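# 7 Lernen aus Vorführungen am Zweiarmsystem

Wer einem Roboter eine Aufgabe beibringen will, kann sie programmieren oder vormachen. Kapitel 6 hat den ersten Weg behandelt: Bahnpunkte, Zustandsautomaten, Fehlerbehandlung. Bei starren Werkstücken kommt man damit weit. Bei Papier, Folie oder Stoff wird der Aufwand schnell zu groß, denn die Form des Objekts ändert sich mit jedem Griff.

In diesem Kapitel geht es um den zweiten Weg. Eine Person steuert beide Arme fern, das System zeichnet Gelenkwinkel und Kamerabilder auf, und aus den Aufzeichnungen wird eine Steuerung gelernt. Das Verfahren heißt Verhaltensklonen (engl. *behavior cloning*). Es ist im Kern eine Regression: Zu jeder Beobachtung wird die Aktion vorhergesagt, die der Mensch an dieser Stelle gewählt hat.

Als durchgehendes Beispiel dient der Datensatz **Grellum**. Er umfasst 416 Vorführungen an einem Tischaufbau mit zwei Armen. Davon werden 117 für den Test zurückgehalten und im Training nicht verwendet. Jede Vorführung ist auf höchstens 390 Zeitschritte begrenzt. Die Auswertung übernimmt das Programm *Wandance*, dessen Dateiformat in Abschnitt 7.2 beschrieben wird.

Drei Fragen ziehen sich durch das Kapitel:

- Wie viele Vorführungen braucht eine Aufgabe, bis der Testfehler kaum noch sinkt?
- Was geschieht, wenn der Roboter in Zustände gerät, die in den Daten fehlen?
- Wie lassen sich zwei Arme gemeinsam steuern, ohne dass einer auf den anderen wartet?

Zur ersten Frage vorab ein Ergebnis: Bei Grellum flacht die Fehlerkurve nach etwa 200 Vorführungen deutlich ab. Auf andere Aufgaben lässt sich der Wert nicht übertragen. Die zweite Frage führt in Abschnitt 7.4 zur Fehlerfortpflanzung, die dritte in Abschnitt 7.5 zur Vorhersage ganzer Aktionsfolgen.

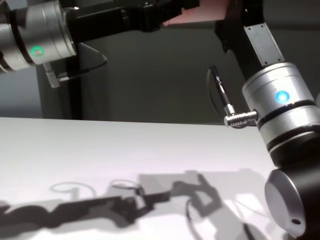

*Lesezeit: 2 Minuten*

**Abb. 7.1** Die beiden Arme über der weißen Tischplatte, dahinter die dunkle Wand. Die Schatten der Arme und Kabel sind Teil jeder Beobachtung, aus der gelernt wird; Abschnitt 7.3 untersucht ihren Einfluss.

Vorausgesetzt werden die Vorwärtskinematik aus Kapitel 3 und die Grundlagen der Regression aus Kapitel 5.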